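Abstract Introduction Methods Results Discussion References

4.2 How pitch names settle in a valley

We were delighted by how well the older field names had held on in Walar. Of the 810 names on the parish sheets, all but 80 were still recognized by at least one of the people we spoke to, and many came with a story attached – a drowned cow, a quarrel over a gate, a wedding party that got lost in fog. Names for wet ground did best of all. People use them every spring when they decide where to put the sheep, and a name that gets used every spring has a fair chance of reaching the grandchildren!

The pattern in Bruller is different, and to us even more exciting. There the farms were merged early, and the small fields lost their walls and then their names. What survived were the names of slopes and bends in the stream, often shortened to a single syllable. Þrastardóttir (see References) found the same kind of shortening in coastal names, and we think her explanation carries over nicely to inland places: a name that is shouted gets shorter.

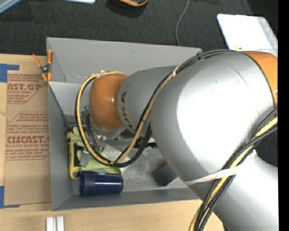
Figure 2. KUKA arm over an open gray bin on a light wooden tabletop.

Shouting distance matters more than we had expected. In both valleys, names for places within 500 meters of a farmhouse kept their full form, while names for the far pastures were clipped, sometimes so hard that the speakers themselves no longer knew what the longer form had been. One lovely case is Drellus, a hillside whose name was explained to us in two ways in the same kitchen, over the same pot of coffee. Neither matches the spelling on the oldest sheet, and we leave the question open here.

We also looked at whether newcomers pick up the local names. They do, and quickly, provided they keep animals or walk a dog. Households without either tended to use road numbers. The next section turns to the spellings on the sheets and how far they can be trusted.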